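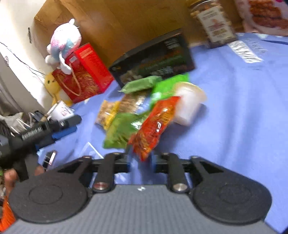 How long do snacks keep once they're out of the box they came in?

Most sealed bags of chips and crackers are fine until the date printed on them, as long as they stay out of the sun and away from heat. Once a bag is opened, plan on a few days, and less in humid weather.

Eirini Lazaridis keeps her snacks in her bedroom. She shares an apartment with two other people, the kitchen has one narrow cupboard, and she gave up her shelf in it two years ago. Everything she eats between meals now lives within reach of the bed, along with the birthday presents, the mugs and whatever came in the mail that week.

"It works until it doesn't," she says. "Then I find a bag from the spring under a pillow."

Plenty of people in small apartments live this way. A bedroom is cooler than a kitchen, it is usually darker, and there is no oven in it. The trouble is that a bedroom has no obvious place for food, so the food goes where the other things go. Bags end up on the sheets. Gift boxes get stacked against the wall because they are too nice to throw out, and after a while they have stuffed animals sitting on them.

Lazaridis sorts hers twice a year, and her method is simple. Everything edible goes onto the bed in one pile. Unopened bags are checked for dates and go to one side. Opened bags get eaten that evening or go in the trash. Loose wrappers and plastic film go straight into a shopping bag, which she hangs on the doorknob before she starts.

The sheet should be one you were going to wash anyway. Crumbs get into the seams of a fitted sheet and stay there.

What to put it all in

Cardboard shipping boxes are the usual first choice. They are free, and a big one will take a lot of chip bags, which are mostly air. They are also hard to see into, and the things at the bottom get forgotten. If you use one, cut the front down to half height and stand the bags upright with the dates facing you.

Gift boxes are better than they look for this. The rigid kind with a rope handle can be carried to the couch and back. Lazaridis uses hers for tea bags and wrapped candy, and she keeps the tissue paper flat in the bottom.

If you want to buy something, the Rultari crate costs $25, has a lid that snaps down on both sides and fits under most bed frames. The Folen basket is $20 and looks nicer on a shelf, but it is open on top and does nothing for crackers. Gusta makes a set of clips for half-finished bags. A clothespin does the same job.

Lazaridis bought the Rultari, used it for a month and gave it to her sister. "I forgot I had snacks," she says. She went back to keeping them in the open.

The things that aren't food

Soft toys pick up smells. A plush rabbit that sits next to an onion-flavored anything will smell of it by November. Move toys up to a shelf, or at least put a closed box between them and the bags. Most can be washed in a pillowcase on a cold cycle and left to air dry, but read the tag first.

Mugs should go back to the kitchen the same day. Lazaridis admits she is bad at this.

Plastic bags are harder. People save them for later and they turn into a heap. Keep the five best ones, folded, and recycle the others at the grocery store if yours has a bin.

Her last sort took most of an evening. She ended up with one row of unopened bags along the wall, a gift box of tea, and a bare mattress while the sheets were in the dryer. The opened crackers went to her roommates, who finished them standing up in the kitchen.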